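The long way to Prositz

Sep 11, 2021

She has been driving the back roads to Prositz for most of her working life, delivering seed and garden supplies for a small firm called Skistik, and she still talks about the route the way other people talk about a favorite aunt. We met over coffee, which she let go cold twice. "I don't care for the highway," she told me. "You get there sooner, sure, but what have you seen?"

What she has seen, mostly, is how a road changes with the year, and she had plenty to say about the roundabouts - the wilder the middle, the better she likes it. 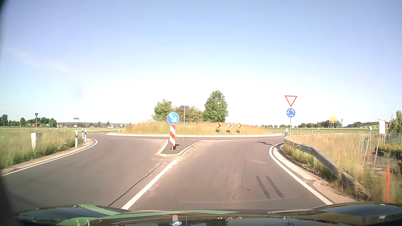 "When I started, people hated them," she said, laughing. "My husband would go around twice just to be certain of his exit! Now I think they're the most polite thing on the road. You slow down, you look, you let the other fellow go, and everybody gets home for supper." She drove 1,627 kilometers for the firm this February, much of it on ice, and she says yielding is the one habit she would press on any new driver.

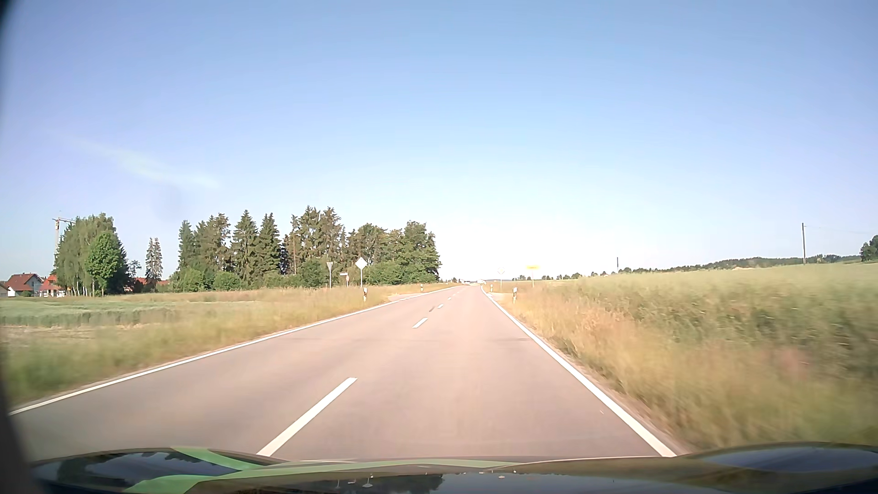
Her favorite stretches are the plain ones, and she got quite wistful over them. She likes a straight two-lane road with tall dry grass along the left side and a flat pale green field behind it, and a few red roofs showing among the trees so you know there are people about. "I wonder what they're cooking in there," she admitted. "I've wondered it for years, and I've never once stopped to ask." She did stop for a flat tire once, 800 meters short of a farm, and came away with a jar of plums and a new customer.

She plans to keep the route another year, maybe two, if her knees agree. Then she wants to drive it with her sister in the passenger seat and no seed in the back.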